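Guides > Snack Counter > Section 3: Setting Up the Table

11/21/22
By the Grasso Counter Team

3. SETTING UP THE TABLE

This section explains how to arrange the small snack counter before opening. It is written for the Grasso table set, which includes the cover, the bottle rack, the stepped shelf, the basket and the trays. If you bought the parts separately, the order of the steps is the same, but please check the sizes first.

Before you start, wash your hands and dry them well. Keep the sandwiches in the refrigerator until step 8.

3.1 Cover and fixtures

1. Put the cover on the table and smooth it from the center to the edges. A fold under the rack will make the bottles lean.

2. Peel the protective film from both sides of the clear parts. The film is thin and easy to miss on the inner corners. Do not use a knife.

3. Place the bottle rack at the back of the table, near the middle. The lower tier must face the customer. Press lightly on both ends. If the rack moves, turn the cover a little until it sits flat.

4. Place the stepped shelf at the front, on one side. It can stand straight or at an angle. We prefer an angle, so the small packages can be read also by people who come from the door.

CAUTION: Do not lift the stepped shelf by its top step. Hold it with two hands at the base. The glued joints are strong for weight from above, but they are weak for pulling.

3.2 Filling the rack and the trays

5. Fill the upper tier first, then the lower tier. Put the same drink in one row, with all labels turned to the front. The rack is made for glass bottles up to 6 cm wide. Wider bottles will touch each other and can fall when one is taken out.

6. Put the crackers and other dry snacks in the white tray at the back corner. Lay the bags in one direction, and do not stack them higher than the tray wall plus one bag.

7. Place the round basket near the dry snacks. It is good for things in foil containers. Do not put open food directly in the basket - crumbs stay between the strands and they are difficult to remove.

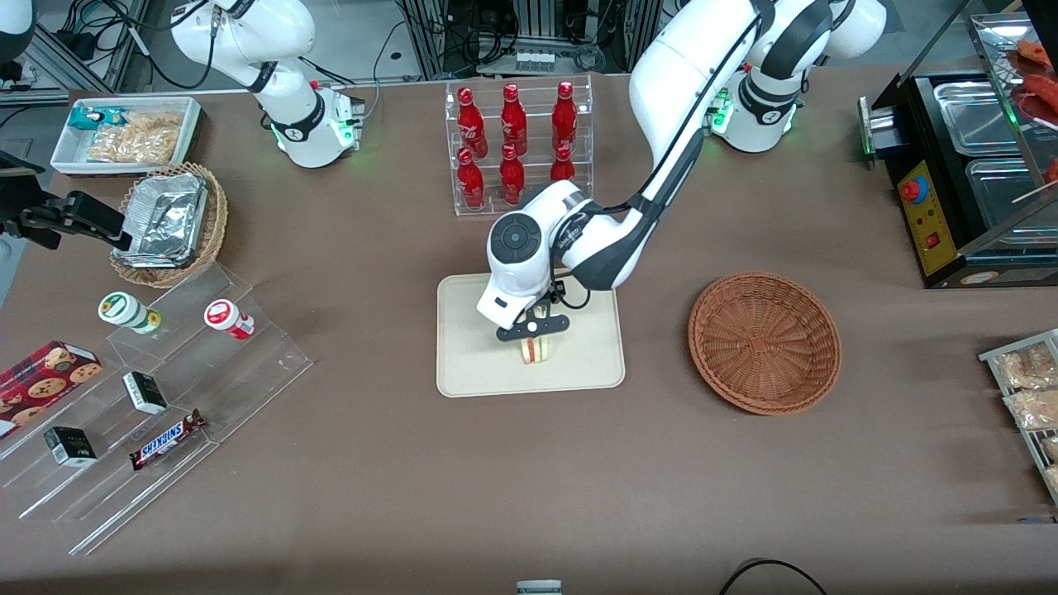

Sandwiches are the last food to go on the table, and they have the shortest time there. Use the tray with rounded corners and keep it in the middle, with free space on all sides. Each sandwich should be held by the bread and put down flat from above, as with the pale one with the reddish filling over the beige tray, so the filling stays inside. Leave a finger of space between one sandwich and the next.

8. Take the sandwiches from the refrigerator and write down the time. Use the Kostska time card or any paper.

9. Place them one by one, starting from the far side of the tray. In this way your sleeve does not pass over the food which is already there.

10. After 60 minutes, remove what was not sold. Do not return it to the refrigerator.

NOTE: In a warm room, make this time shorter. With the Firitz cooling plate under the tray you can follow the time which is printed on the plate.

3.3 Small bottles and supplements

Small supplement bottles can lie on their sides on the top step of the shelf. Turn the label up. If they roll, put a strip of the clear Ukow tape behind them, not in front, where it collects dust.

CAUTION: Do not mix supplements with candy on the same step. Children can take one for the other.

3.4 Cleaning after closing

11. Empty the lower steps first, then the upper ones.

12. Wipe the clear parts with a soft cloth and warm water with a little dish soap. The water should not be hotter than 34 °C. Alcohol and window cleaner make the surface cloudy and this cannot be repaired.

13. Wash the trays by hand. Brush the basket dry, and let it stand upside down for the night.

14. Shake the cover outside and check it for wet places before you fold it. A cover that is folded wet will smell the next day.

For replacement of broken steps or missing rubber feet, see Section 6.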